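The Robot in the Spare Room
A shared workshop in Clendarstead has spent a winter teaching a machine to move small plates. Is it worth anyone's time?

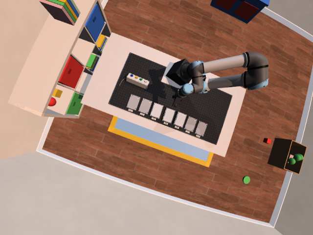
The Forkham bench in simulation, with the arm over the row of trays and the button box at left.

4/21/19

The first thing you learn about a home robot build is how little of it involves a robot. At the Forkham workshop, a former print shop on the edge of Clendarstead, members have been working on a bench arm since last July. On the evening I visited, the arm hadn't been switched on in two weeks. Everyone was looking at a screen.

What they had on it was a simulated playroom. There was a plank floor, a shelf with colored doors, a box with green balls in it, and in the middle a white table with the arm bolted near one side. Seven trays ran along the mat in a row, each with its own tiny label. The plan is for the arm to pick things up from one tray and set them down in another, and for the four buttons on the white box to tell it which job to do. That is the whole plan. I asked twice.

I should say that I came in doubtful. I have covered enough garage automation to have a drawer of press kits for machines that would fold my shirts. The Forkham people don't make that kind of promise, and I liked them for it, but they have picked up some of the same habits. The word "just" does a lot of work in that room. You just calibrate the wrist. You just swap the gripper. You just write a small script to talk to the buttons, and there goes March.

The money is easier to pin down. The members' ledger, which hangs on a nail by the kettle, puts the project at $3,678. The secondhand arm took the largest bite. Another $900 went on a table stiff enough not to wobble when the elbow swings, after the first one walked across the floor. The gripper is a Jukura, bought new, and everyone agrees it is the best-behaved part of the build. The control software is a hobby package called Charvát, free to download, with a manual that seems to have been written for someone who already knows how it ends.

The case for working in simulation is a decent one. A crash on the screen costs nothing, and a crash on the bench costs a gripper finger and a week of waiting for the mail. You can also leave the computer running overnight and see in the morning how many attempts went wrong. The members showed me a log of one such night and were plainly proud of it.

My trouble is with what the screen leaves out. Simulated trays stay where you put them. The real ones, which I was allowed to handle, slide if you breathe on them, and a couple have warped enough to rock. The cable from the real button box snags. The daylight in the workshop changes by the hour and upsets the camera. Every one of these problems has a fix, and every fix is another evening.

Late in my visit they turned on the real arm for me. It woke up with a click, thought for a while, and went for the second tray. It stopped short. On the next try it got hold of a small plastic plate, carried it across at the pace of a nervous waiter, and let go slightly too high. The plate bounced and landed half in, half out of the tray. There was applause. I timed the whole business at 25 seconds, and then I did the same thing by hand in less time than it takes to write this down.

Members will tell you that speed isn't the point, and that they are learning a great deal. I believe the second part. I watched one of them find a fault in the wrist by ear, which I couldn't do with a week and a textbook. Whether a workshop with one good bench should give it up to a single project for most of a year is another question. The woodturners, who have been moved out to the hallway, had views on it that they asked me to tone down.

If you are tempted to try this at home, borrow before you buy. Download the software, build a table and a few trays on the screen, and see whether you still care after a month of evenings. Keep the arm small and bolt it to something heavy. Set aside more for brackets and cables than you think is sane.

Forkham's next goal is to get through all seven trays without a person stepping in. They hope to show it at the open house in July. The woodturners have asked for their bench back by then.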